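# Council Members Who Post: a dataset of local politicians on social media

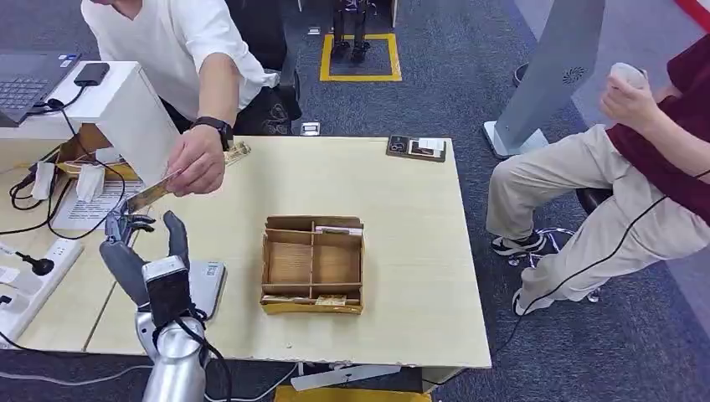
Plonunex, Mar 4, 2022

Everyone has a dataset of senators. Senators have staff, and the staff have style guides, and the result reads like a press release that was asked to take off its tie. This repository is for the level below, and the level below that: city council members, county commissioners, school board trustees, and one elected drain inspector with a following most mayors would envy.

It holds public posts from 188 accounts run by local officeholders in Bolel County and its neighbors, with hand labels for what each post is trying to do. The project goes by **Nundano**, after the ward where the first accounts came from.

## What you get

```
nundano/
 accounts.csv
 posts.csv
 labels.csv
 codebook.md
 scripts/
 clean.py
 merge.py
 CHANGES
```

`accounts.csv` has one row per account. `posts.csv` has the text of the posts. `labels.csv` joins to it on `post_id`. If the join gives you more rows than you started with, you have read `post_id` as a number and your spreadsheet has rounded it. Read it as text. Please do this before opening an issue.

## Fields in accounts.csv

| Field | Type | Notes |
|---|---|---|
| `account_id` | text | Ours. Means nothing outside this repo. |
| `office` | text | Council, commission, school board, other. |
| `district` | text | Blank for at-large seats. |
| `contested` | yes/no | Whether the last race had a second name on the ballot. |
| `self_run` | yes/no/unclear | See below. |
| `pet_in_profile` | yes/no | Added as a joke. Now the most requested column. |

Party is left out on purpose. Most of these seats are officially nonpartisan, and guessing a commissioner's party from their opinions on leaf collection turned out to be a poor use of a winter.

## Who got in

We started with a list of 200 officeholders who had a public account linked from an official page. Twelve came off it. Some had locked their accounts, a few had left office, and one had been posting for a full term under the impression that it was the search bar. (Those posts were lovely. They are not in the data.)

An account stayed in if it had:

- a public profile throughout collection
- a real, current elected office
- at least one post that wasn't a repost

That last rule sounds generous. It was the one people failed.

## Labels

Each post gets exactly one primary label. The codebook has the long definitions and the arguments. The short ones:

- **service**: road closures, meeting times, where to take old paint
- **position**: says what the member thinks about a thing the body can vote on
- **national**: says what the member thinks about a thing the body cannot vote on
- **thanks**: gratitude to a department, business, choir or sandwich shop
- **ribbon**: the member is near a ribbon, shovel or oversized check
- **feud**: aimed at a colleague, named or not
- **weather**: weather
- **other**: the remainder, which includes every horoscope

`feud` needs a word of warning. Local politicians rarely name the person they are angry at. They say "some on this body," or "I was surprised to learn," or they post a photo of the charter. Labelers were told to use `feud` only when a reasonable resident who had sat through the last meeting would know the target. This means labelers had to watch the meetings. We are sorry, and they have been told so.

Posts that thank a colleague in a tone suggesting otherwise are `feud`, with `sarcasm_flag` set to yes. If the labeler couldn't tell, it's `thanks`. Politeness gets the benefit of the doubt here.

## How labeling was done

Every post was read by 3 people working separately. Majority took it. Where all of them disagreed, the post went to a group call and stayed there until someone wore down. Final label is in `label`, and the individual votes are in `label_a`, `label_b` and `label_c`, so you can reopen the argument in the privacy of your own home.

Agreement was high for `weather` and `ribbon`, decent for `service`, and bad for `position` against `national`. The trouble is posts like "Time to stand up to the state on zoning," which is a position, a national-style grievance, and possibly a reply to someone else's post that has been deleted.

## Who runs the account

`self_run` is our best reading, and it's weak. An account was marked yes if the member said so publicly or if the typos matched the ones in their signed letters. It was marked no if a staffer was credited in the profile. Everything else is `unclear`. Local officials mostly don't have staff, so a confident `no` is rare. Posts written by a spouse count as `unclear`, even the ones signed by the spouse.

## Known problems

1. **The December gap.** The collection script stopped partway through December and didn't mention it. Posts made during the gap were picked up later where they still existed. Anything deleted in between is gone. Given the season, we probably lost some quality `feud`.
2. **Threads.** Long threads are split into single posts. `thread_pos` gives the order. The record is 49 posts, about a parking study. Treat anything you compute from average post length with suspicion until you've dropped that one.
3. **The Mao account.** Mao Township has one shared account that the whole board posts from. It's kept as a single row. Members of that board sometimes argue with each other inside it, so the account appears to be losing an argument with itself. That is an accurate record of what happened.
4. **Emoji.** Kept as typed. Older versions of `clean.py` turned flags into question marks, which made several patriotic posts look uncertain.
5. **Images.** Not included. Posts that were only a picture have empty text and `has_image` set to yes.

## Good uses

Teaching. Comparing how officials talk to residents at different levels. Training a small text classifier and learning how hard `feud` is. Settling whether your own council member posts more than the others do (they do, that's why you asked).

## Bad uses

Please don't use this to predict election results. The most active account in the set belongs to someone who lost their last race and won an appointment to a different board a month later. Volume tells you very little except who is awake.

Don't use it to contact people in bulk, or to build a ranking of the "worst" officials. Replies from residents were never collected, and requests to add them will be closed. Residents didn't run for anything.

## Removal

Anyone in the data can ask for a post to come out, and it will come out at the next release. So far the requests have been for `weather`.

## Running the scripts

```
pip install -r requirements.txt
python scripts/clean.py --in raw/ --out posts.csv
python scripts/merge.py --posts posts.csv --labels labels.csv
```

`raw/` isn't in the repo. You can run `merge.py` without it. `clean.py` will complain, then write an empty file over your good one, so make a copy first. A fix is on the list.

## License and citing

Labels and codebook are CC BY 4.0. Scripts are MIT. The posts belong to the people who wrote them and are included for research use only. Cite as "Nundano local officeholder posts," plus the release tag you used. Release tags matter, as `ribbon` and `thanks` were one label in the first release and a number of sandwich shops have moved.

## To do

- Second pass on `sarcasm_flag`
- Merge duplicate district names (Bolel North, N. Bolel, "the north one")
- Stop `clean.py` from eating files
- Decide what to do about the drain inspector, who has started a podcast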